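Wildlife Rescue and Aftercare: Handout 2
Moving large animals without making things worse
Revised 2022-11-06

Last time we dealt with the dart. This time the animal is down, you have its full attention or none of it, and somebody has to get it into a crate. Please read the Plurnadia case notes first. They are short and the handwriting improves.

A sedated rhino is heavy, warm and in no position to complain. Lying on one side for too long, it crushes its own leg muscles and starves them of blood. Blindfold, ear plugs, oxygen, then position, and somebody on breathing the whole time with no other job.

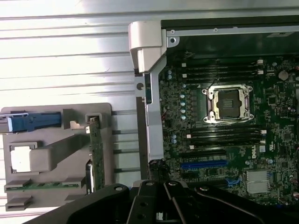

Why not keep the animal fully asleep for the whole journey?
Deep sedation slows the breathing, and a rhino breathing poorly in a moving crate is very hard to reach. We prefer it standing, drowsy and mildly offended.

Crates: the Trovivov reserve uses steel ones with a sliding door at each end. Check both doors slide before the animal is inside. This sounds obvious, and was written into their rules in April for a reason they decline to discuss.
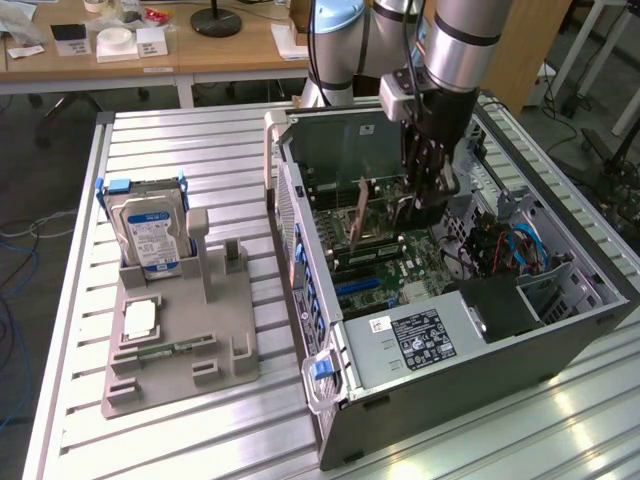 Bedding goes in last and should not be straw if the animal has an open wound, as bits of it get everywhere. Rubber matting is dull and works. Ventilation holes belong high up, where a horn or a curious lip won't find them.

Route planning: the Arai to Tinda road is 50 km on the map. Allow for stops, goats and a driver who knows a short cut. Refuse the short cut.

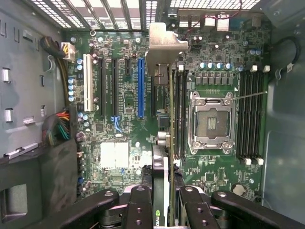

On arrival, let the animal walk out in its own time. Shouting encouragement helps only the person shouting. Water should be in place already, and the crowd should be elsewhere.

Record keeping is the part you will all skip. Each animal needs one file covering drugs, doses, times, wound notes and photographs, and it needs to exist in more than one place.
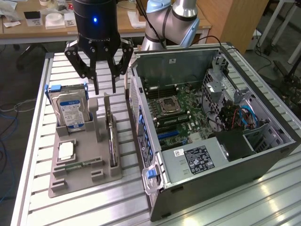
Back up your field records the same evening. A hard disk like the one standing upright in the grey tray, with the blue tabs at its corners, will take years of wound photographs, and it can be dropped in a river like anything else. Keep a second copy in another building. Paper sheets count, if legible.

For next week: draft a loading plan for one adult female, 500 words at most, with the breathing checks marked.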